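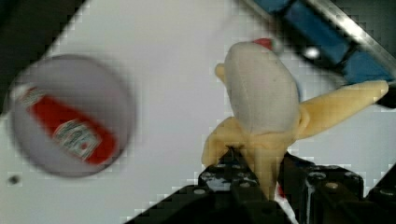

The banana, peel open, with the ketchup on its plate next to it.

Plerkis: a play kitchen table set

README, last touched August 31, 2024

Hi! I'm Lok-yiu Cheung and I look after Plerkis, the little collection of pretend food, plates and storage that lives on our white table. I wrote this file so that anyone who opens the folder knows what the things are, what I call them in the notes, and where they go when the table gets cleared. It started as a list taped inside a cupboard door and it grew from there (sorry, it still rambles a bit).

What's in the set

The banana. Everybody's favorite, mine too. It's a soft one with a pale cream fruit inside and a light yellow peel that comes down in three flaps. In the notes it is always "banana", whether the peel is up or down. I used to log "banana open" and "banana closed" as separate things and it made a terrible mess of the item list, so please don't bring that back.

The ketchup. Red bottle, white cap, white label. It tends to end up lying on a plate. If you write down which way it's lying, go by the cap: "cap left" means the cap is to your left as you sit on the long side of the table. I have mixed this up more than once and the May notes are full of my corrections.

The plates. These are round, and I name them by color. The blue one is "blue". The one with the thin green outline is "green rim", never just "green" — someone will go looking for a solid green plate and we don't have one. Then there's the ketchup plate, which looks white to me under some lights and a sort of pinky lavender under others. I gave up arguing about it and it's "ketchup plate" now, even when there's no ketchup on it.

The small round food. There's a red and green one that half of us call the apple and the other half call the strawberry. And there's an orange one that could be an orange or half a peach. In the notes use "red round" and "orange round". Boring, I know, but it ended the discussion!

The box. Black, for storage. It stays at one side of the table within easy reach, and the food goes in it at the end of the day.

Names you'll run into

Ostska is the cupboard. Tu is the shelf over the sink where washed plates dry. Toltident is the spreadsheet where I keep the item list, and it has a tab for things that went missing. If you find something from that tab, move the row back to the main list and put your initials next to it — don't just delete the row, or I'll keep hunting for it.

How a session goes

1. Put the plates out first. Spread them over the table so there's space to set something down between them.

2. Add the food. There's no fixed spot for any of it, and I'd much rather have a different arrangement every time than a pretty one. Things can sit on a plate or straight on the table.

3. Write down the starting layout before anything gets moved. One line is plenty: "ketchup on ketchup plate, red round on table, box at right."

4. Move things one at a time, and note where each one ended up. 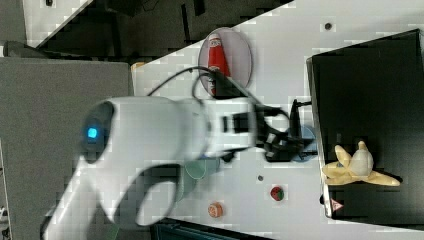

5. Clear the table. Food into the box, plates stacked and over to Tu if they need a wash, otherwise straight into Ostska.

A full run takes me 14 minutes if I'm not chatting. I try to do three in a row with a fresh layout each time, and after that my notes get sloppy, so I stop.

Cleaning

The plates get warm water and dish soap. Wipe the bottle with a damp cloth and keep it out of the sink, please, I like that label. The banana gets dabbed with a cloth and left overnight with the flaps spread out. Don't wring it!

Known problems

The notes from the first 8 sessions use the old names, so you'll see "peach" and "strawberry" all over them. I'm fixing those as I go.

Layouts from early on are short on detail. If a line only says "food on plates", treat it as unknown.

Plate color in the photos changes with the light. Check the layout line before you relabel anything.

Adding something new

Go ahead, as long as it's play food or tableware and fits in the box or on a plate. Give it a plain name, add it to Toltident, and leave me a note on the Ostska door so I can update this file.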